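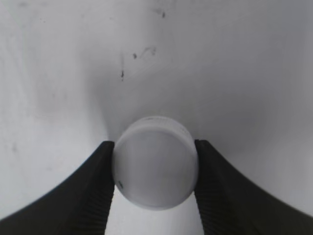
December

By the Forkico Press Desk

Forkico Opens Its Hand-Guided Teaching Program to Small Packing Shops

Forkico is pleased to share that its hand-guided teaching program, known to those who have been following along as Trorkeck, is now open to small and mid-sized packing shops that would like to teach a robot arm their own work in their own way. The program has spent the past year in a quiet trial stage with a handful of partners, and we are very glad (and, we will admit, a little relieved) to be able to talk about it in the open at last.

For those who are new to the idea, Trorkeck lets a person who already knows a job show it to a robot arm directly. There are two ways of doing this. In the first, the person takes hold of the arm and walks it through the job by hand, with the motors relaxed enough that the arm follows along without a fight. In the second, the person sits at a small desk station and moves a lighter copy of the arm, and the working arm mirrors each movement as it is made. In both cases the system keeps a record of where the arm went, how far the fingers were open, and what the wrist camera saw along the way. A set of those records, taken together, becomes the material from which the arm learns to do the job without a person guiding it.

We chose to begin with caps, bottles, jars and other everyday packaging, and there were good reasons for that choice. Packaging work is full of small moves that people do well and find hard to put into words. Ask someone on a packing bench how they pick up a cap and they will usually just pick one up and show you, perhaps two or three times, a little slower each time. That is very close to how our teaching sessions work, and it has been a real pleasure to watch people who have never touched a robot sit down and get on with it.

The trial covered 3 kinds of task: picking up a single light part and holding it steady, setting a part down in a chosen spot, and bringing the gripper in over an upright container. Over the course of the trial our partners recorded about 900 demonstrations, some of them very tidy and some of them rather less so. We kept a good number of the untidy ones on purpose. A demonstration in which the person comes in a touch too far to the left, notices it, backs off and tries again has a lot to teach an arm that will sooner or later find itself in the same spot.

One of our earliest partners, Sastry, a contract packer that handles short runs for household and personal care companies, has been especially generous with its time. Its packing staff took turns at the desk station through the slower part of the afternoons, and many of the changes in the version we are releasing now came straight from their remarks. They asked for a softer pull on the finger control, so that thin parts could be held without squeezing. They asked for a way to throw out a demonstration the moment they knew it had gone wrong, without having to wait for it to finish. They also asked for a taller stool, and we were happy to see to that as well.

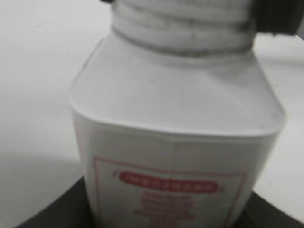
Does the person doing the teaching need to know how to write code?

Anyone who can do the job by hand can do the teaching, and no code is written at any point during a session. The person starts a recording with a foot switch, carries out the task once, and ends the recording with the same switch. Setting up the station and starting the training afterward does call for somebody who is comfortable with a computer, and Forkico staff will handle that part for any shop that would prefer it.

The desk station itself is built together with our longtime hardware partner, Linent, and it has changed a good deal since the first version. The lighter arm that the person moves is now balanced so that it stays put when let go, which makes it far easier to pause, take a breath and look things over before closing the fingers. The view from the wrist camera is shown on a screen just above the person's hands. Most people in the trial told us they looked straight at the working arm while making the larger moves and turned to the screen for the last little bit of the approach, and so we have placed the screen where that glance is a short one.

Each shop that joins will receive a station on loan, a working arm with a two-finger gripper, and 3 months of support. The first visit is given over almost entirely to teaching practice. We have found that people do best when they begin with a part they handle every day and keep the first sessions short, stopping well before their hands get tired, and that a second person at the bench to reset the parts between recordings makes the whole thing go more smoothly (and more pleasantly, too, we are told).

We would also like to be open about what the program does not yet cover. Tasks that need two arms working together are still being tested in our own shop and are not part of this release. Very heavy parts, hot parts and anything with a sharp edge are also outside the program for the time being. An arm taught through Trorkeck should be checked by the shop on its own parts before it is left to carry on alone, and our staff will help draw up that check as part of the support period.

Recordings made during a session belong to the shop that made them. They are stored on the station, and they are shared with Forkico only if the shop decides to share them, which can be settled task by task.

Shops that would like to take part are invited to write to the Forkico program office with a short note on the work they have in mind and, if possible, a few sample parts. Visits to the demonstration room can be arranged in the mornings from 9 o'clock, and guests are very welcome to take a turn at the station themselves and teach the arm something before they go. Places in the first group will be offered in the order that requests come in, and a second group will open once the first has finished its support period.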